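The Hall Floor, Start to Finish
By Tatiana Bartoš
19th December

The downstairs hall at Ranby is the part of the building that gets the most feet. It runs from the street door to the foot of the stairs, past the mail shelf and the two meeting rooms, and everything that comes in on shoes or falls off a tray ends up there. This page is about how the floor gets swept, with what, and in what order.

The tile is large and pale gray, laid in July after the old carpet came up. It has a gloss to it. Crumbs show up well on a surface like that, and so do streaks, so the sweeping has to be finished before any water goes down. Boris Urban picked the tile from the Olteck catalog. I wanted something darker and lost that argument.

The order of work is the same every time. Chairs and the umbrella stand are lifted into the first meeting room. The door mat is taken outside, shaken over the gravel and left there until the end. Sweeping begins at the stairs and moves toward the street door. Corners are done first with short strokes, then the edges along the wall, then the open middle. The grout lines hold grit, and a stroke along the line picks up more than a stroke across it.

We keep the debris in small piles, one every few tiles. A single big pile gets walked through. On tile this smooth, light scraps also slide back when the brush comes off them too fast, so the last strokes into the pan are short and slow.
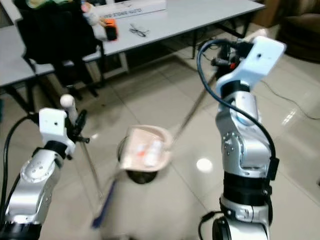 Blue brush, long-handled dustpan, and a pan of small white and orange bits over the pale tile.

The broom has a thin, light-colored handle with a round white knob at the top. The dustpan is a beige that leans toward pink and has a long handle of its own, so neither tool calls for bending down to the floor. Before this we had a short pan from Masilela that had to be held flat by hand, and the lip had worn into a curve. Fine dust went straight under it and left a line on the tile that took three or four more passes to clear.

Paper scraps and crumbs go in the trash. Screws, pins and paper clips are picked out first and put in the jar on the mail shelf. Anything that looks like part of something - a chair foot, a key tag, a button - goes in the jar too, and Boris empties it at the end of the month.

Brushes get cleaned outdoors. Hair and thread wind into the base of the bristles and have to be pulled out with fingers or an old comb. After that the head is rinsed in a bucket and hung up to dry. A brush stored standing on its bristles will bend to one side within a few weeks, and after that it sweeps a curve. We lost two that way in the first summer.

Handles are wiped down when they get sticky. The long ones hang from hooks inside the closet under the stairs, and the bucket sits below them. Please don't put the mop in with the brushes while it is wet.

The hall is 655 square feet with the alcove included. A full sweep with the furniture moved takes around 2 hours if the alcove has been let go, and far less if someone went over it the day before. The alcove is where the copier paper is stacked, and it needs doing behind the boxes as well as in front of them. We take delivery of 1,000 sheets at a time and the wrappers shed.

Mopping comes last. Plain warm water is enough for most of the year. In winter, when there is salt on the tile, we change the water twice and go over the strip by the street door again with a dry cloth. The mat comes back in once the floor has dried, then the chairs, then the umbrella stand.

The stairs have their own page, with the treads and the brass edging. Questions about supplies can go to Boris at the front desk.

Related galleries
Stairs and Brass Edging
Taking Up the Old Carpet
The Closet Under the Stairs
Mail Shelf, Before and After
Gestville: Kitchen Floor and Back Step
Window Washing on the Street Side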